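Selling Made-to-Order, Week 6: Product Variants, Suppliers and the Dreaded Spreadsheet

Notes by Catriona Tennant. These go with the November 16, 2020 session, so if you missed it, start with the section on SKUs and come back up here when you have coffee.

Okay, where we left off. Last week everyone picked a product for their practice shop, and most of you picked mugs or tote bags (no complaints, I love a tote bag). This week we get into what happens when one product turns into dozens, and how you keep the thing from eating your evenings.

What counts as a variant

A variant is one exact version of a product that a customer can put in the cart. A plain notebook in one size and one cover is a product with a single variant. Add a second size and you have two. Add five cover colors and you have ten, and now somebody at the supplier has to have all ten on a shelf when your order comes in.

I want you to get into the habit of multiplying before you add anything. Patricio Lucero let me use his shop, Piltgate, for this. He sells printed aprons and he started with seven colors, five sizes and three pocket styles. That's 105 variants of one apron! He told me he sold nearly all of his aprons in navy and black, and the rest just sat in the listing making the drop-down menu miserable to use on a phone.

So, first rule of thumb for your practice shop: no more than two options per product for now. Size and color, or color and finish. If you really want a third, come talk to me and bring a reason.

SKUs, or how to name things so you can find them later

A SKU is just your own code for a variant. It can be anything, which is why so many people make a mess of it. My advice is to go from general to specific, keep it short, and never reuse one.

APR-NVY-M is a navy apron in medium. Fine.
APRON2NEW is going to ruin your December. What was the first one? How new is new?

Leave out the supplier's name. I know it feels handy. Estela Urrutia did it that way at Escobedo, with the supplier's initials at the front of every code, and then she switched suppliers and had to redo the whole catalog of 3,937 codes. She has been very gracious about letting me tell that story every year.

Also skip the letter O and the letter I where you can. They look like a zero and a one on a packing slip, and the person reading that slip is usually in a hurry.

When your supplier changes the blank

A blank is the unprinted item: the bare shirt, the plain mug. Suppliers swap blanks more often than you'd think, and the new one is almost never identical. The red is a bit more orange. The mug handle is rounder. The medium runs like a small.

When you get the notice, go through it in this order:

1. Order a sample of the new blank in your best-selling color. Pay for it, don't wait for a free one.
2. Put it next to the old one in daylight.
3. Measure it yourself and update the size chart.
4. Check your listing photos against it.
5. Decide what to do with open orders before you touch the listing.

Step 5 is the one people skip (I have skipped it, it was awful). If someone ordered the old version, they should get the old version, or get an email asking whether the new one is okay.

Photos get their own week, so I'll keep it short here. Plain background, one item, and colors close to the real thing.

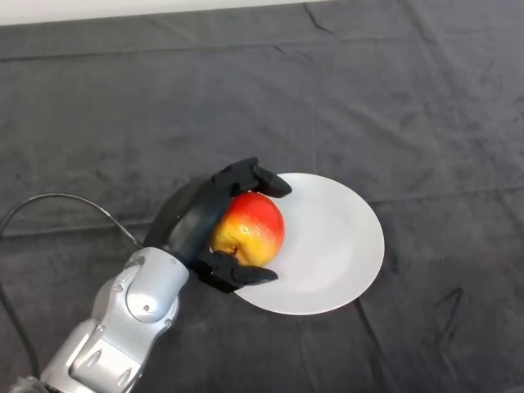

Fig. 6.1. Red and yellow apple on a round white plate, dark gray cloth.

Back to listings. Dropping a variant is different from running out of it, and your customers need to be able to tell. If it's coming back, mark it out of stock and leave it visible. If it's gone for good, hide it and put a line in the description for a few weeks. Araceli Ocampo at Asholm keeps a small "retired" page with the old colors on it, and people write in asking for them, so she gets free research on what to bring back.

Please don't delete old variants outright. Your past orders point to them, and in Lendness (the shop software we're using) a deleted variant shows up as a blank line in the sales report.

For next time

Build one product with two options in your practice shop and send me the variant sheet. It should have a SKU, price, cost and status for every row. Edileuza Portela's sheet from last year is in the shared folder if you want to see how a tidy one looks. Keep it under 75 rows, please, I read every one of them.

We'll do shipping profiles after that, so have the packed weight of your product ready. Packed, with the box and the tape and everything.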